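Acta de la reunión del grupo del ropero, asociación vecinal Wurkum
Jueves, 19 de marzo de 2026 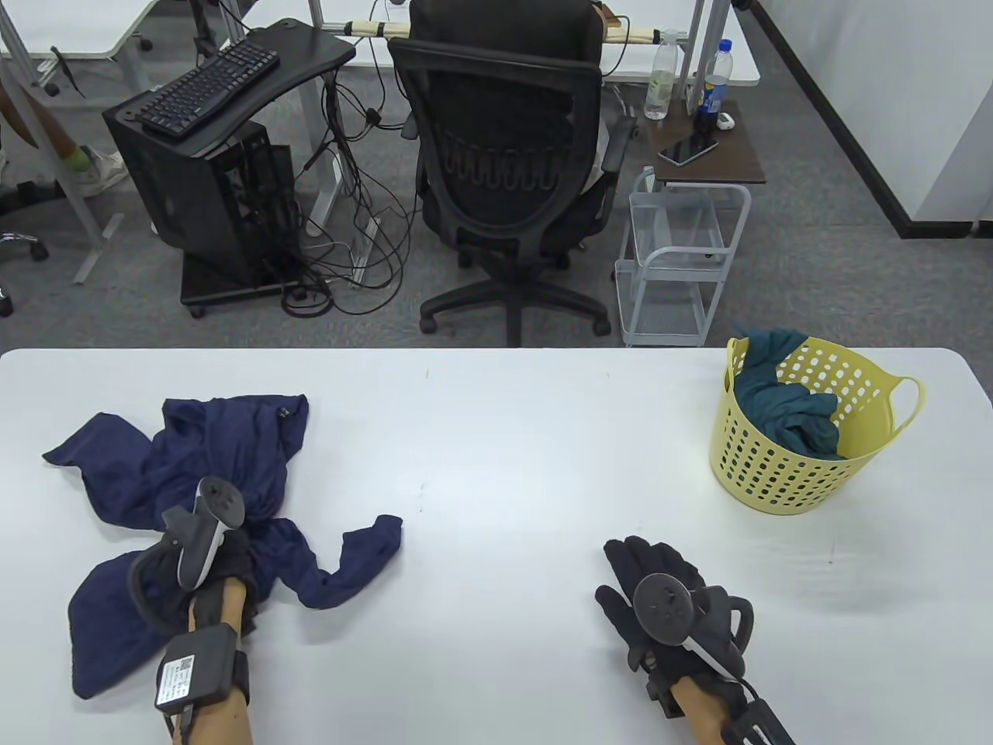
Asistentes: Mimoza Tomić (preside), Selma Zupan, Cuiping Lü, Tihomir Yordanov y Sadia Durrani, que toma el acta. Se abre la reunión con un ratito de retraso, entre abrazos y el bizcocho de Selma, que desde aquí se agradece de corazón.

1. Acta anterior. Se aprueba sin cambios, salvo el apellido de Cuiping, que salió mal escrito y por el que quien suscribe le pide otra vez disculpas.

2. Mesa de doblado. Mimoza recuerda con mucho cariño lo bien que funciona la mesa blanca para extender la ropa, y propone que cada prenda se estire del todo antes de doblarla, mangas incluidas, que luego en los estantes se nota muchísimo. Tihomir pregunta si las prendas de manga larga van con las mangas hacia atrás o cruzadas por delante. Después de una charla bastante más larga de lo previsto (¡y muy animada!), se acuerda que hacia atrás. Cuiping hará una demostración el próximo día para quien quiera repasarlo.

3. Cestos. El amarillo de plástico, el de los agujeritos y las dos asas, se queda para la ropa que está por doblar, y se ruega no mezclar en él lo ya terminado. Selma pide comprar 2 cestos más para separar lo de adulto de lo infantil. Ha mirado precios en Perner y le parecen razonables. Se aprueba.

4. Entrega de primavera. Hay 327 prendas apuntadas en la lista, y faltan por revisar 9 bolsas que llegaron de Worku. Sadia se ofrece a revisarlas con Tihomir. Los botones sueltos se guardan en el bote de siempre, por favor, y las prendas con la cremallera rota se apartan para Selma.

5. Ruegos y preguntas. Cuiping propone una merienda en julio para celebrar la temporada, idea que se recibe con verdadero entusiasmo. Mimoza preguntará por el patio. Queda pendiente contestar a Fudex sobre las perchas.

Se levanta la sesión y se reparte lo que queda del bizcocho.

Sadia Durrani, secretaria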